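Partir six mois : la maison avant le voyage

Les départs de longue durée se préparent longtemps à l'avance, mais l'essentiel de cette préparation porte sur l'itinéraire. Le logement que l'on laisse derrière soi reçoit une attention plus tardive, souvent dans les derniers jours, lorsque les artisans ne sont plus disponibles et que les assureurs réclament des pièces que l'on n'a pas réunies.

Rajitha Bepari a quitté Akcombe en mars pour rejoindre Bistberg par la route, un trajet de 3 000 kilomètres effectué par étapes. Dix jours avant le départ, une canalisation enterrée a cédé entre le compteur et la maison. La réparation lui a coûté 1 129 euros, auxquels s'est ajoutée la réfection de l'allée.
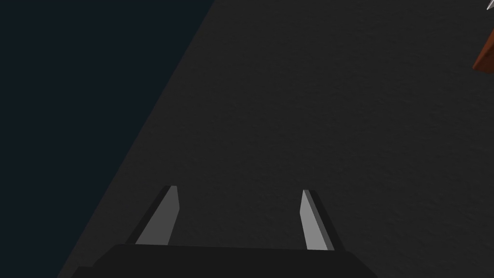

Surface gris anthracite sur fond bleu nuit. Image de synthèse.

Son cas illustre une difficulté fréquente. Un logement occupé signale ses défauts au fil des semaines : une tache s'étend, un robinet force, une porte frotte. Un logement vide ne signale rien à personne. Il convient donc de faire contrôler la toiture, les gouttières et l'arrivée d'eau au moins deux mois avant la date prévue, et de conserver les factures correspondantes.

La question de l'assurance mérite un examen distinct. De nombreux contrats limitent certaines garanties, notamment celles relatives au vol, au-delà d'une durée d'inoccupation précisée dans les conditions générales. L'assuré doit déclarer son absence par écrit et demander une réponse écrite. Dans le dossier de Mme Bepari, l'extension de garantie représentait 205 euros pour la période - une somme modeste au regard du budget total.
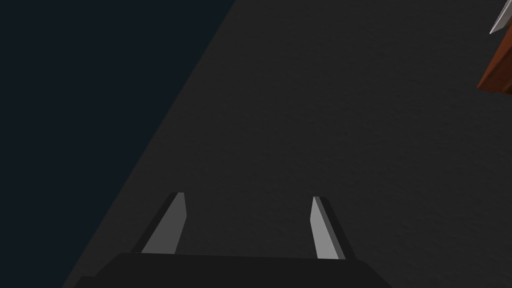 Vient ensuite le choix de la personne qui détiendra les clés. Un proche de confiance suffit dans la plupart des cas, à condition que les consignes soient consignées sur papier : emplacement de la vanne générale, coordonnées du plombier et de l'électricien, montant des dépenses qu'il peut engager seul. Le cabinet Jayasinghe, qui assure la gestion de résidences inoccupées à Postosside, recommande une visite toutes les deux semaines et un relevé du compteur d'eau à chaque passage.

Le courrier peut être réexpédié ou conservé. Les abonnements qui ne servent plus seront suspendus, et les prélèvements maintenus figureront sur une liste remise au même correspondant.
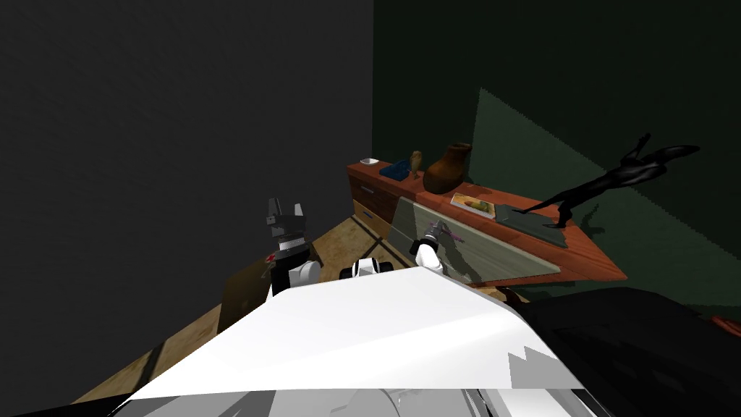

La dernière semaine

L'expérience des voyageurs au long cours incite à ne rien entreprendre de nouveau dans les sept jours qui précèdent le départ. Les travaux inachevés seront mis en sécurité et reportés. On videra le réfrigérateur, on coupera l'eau, on relèvera les compteurs. Mme Bepari avait inscrit 701 au sien le matin de son départ ; le chiffre n'avait pas varié lors de la première visite. 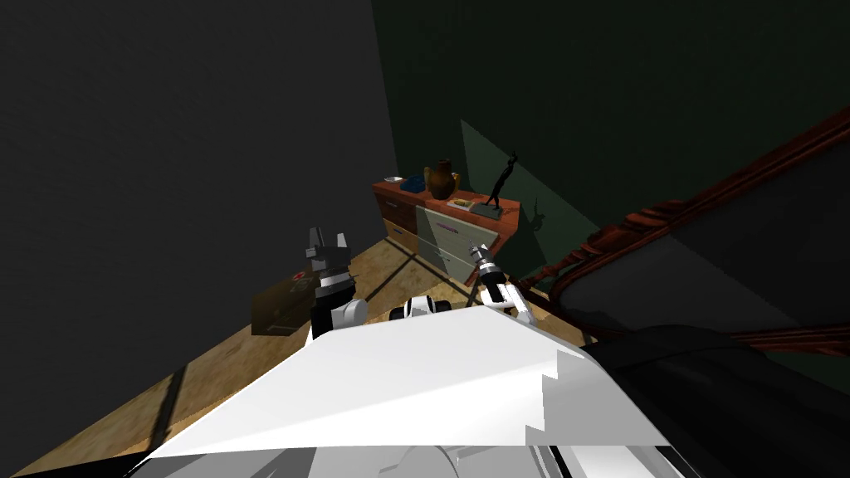 Faut-il laisser le chauffage en marche pendant l'absence ?

En hiver, une température de maintien hors gel reste préférable dans les régions froides, même lorsque l'eau a été coupée, sauf si l'installation a été entièrement purgée par un professionnel. En été, la chaudière peut être arrêtée selon les indications du fabricant.

À lire également
Louer son logement pendant un long voyage
Traverser plusieurs pays en voiture : les documents à réunir
Bistberg hors saison
Confier son jardin pour six mois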